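# Sketuver planner: frequently asked questions

Sketuver is the motion planner we use on our two-arm bench. It takes tray and object poses from Bunting, our perception node, and sends joint trajectories to the arm controllers. These answers cover the questions we get most often about the cable and tray task.
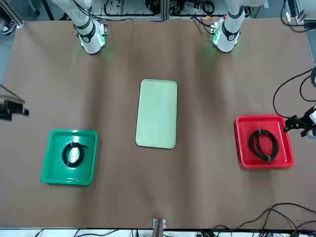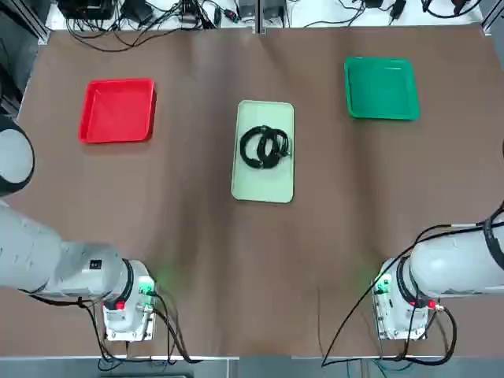

Photos: Sketuver project. Free to reuse with credit.

## Does Bunting need the trays in fixed positions?

No. It fits a rectangle to each rim and publishes a fresh pose before every plan. Colour is used for the label only. If your trays are close in colour to the mat, raise `min_contrast` to 60.

## Why is a coiled cable treated as a single object?

Modelling every loop was too slow to be useful. Bunting wraps the coil in a flat disc and looks for a strap or connector as a grasp hint. If it finds neither, Sketuver grasps across the thickest part of the coil.

## Which arm gets the job?

By default, the one with the shorter path. You can force it with `arm: left` or `arm: right`. Left and right are always the robot's own, so they look swapped in a view from the opposite side of the table.

## Can both arms move at once?

Yes, with `dual: true`. The planner reserves the centre of the table for one arm at a time – the other waits outside that zone until it's released.

## The planner stops with error 571. What does it mean?

No collision-free path was found in the 800 ms limit. Check the table height in your config first, then look for a stale tray pose.

## Are the robot's own cables in the collision model?

Only as a padded sleeve on each link, 33 mm by default. Slack that hangs below the wrist isn't modelled, so keep it tied back or increase the padding.

## Where are the logs?

In the Filel folder, one file per run. Nulico can replay them without the arms connected.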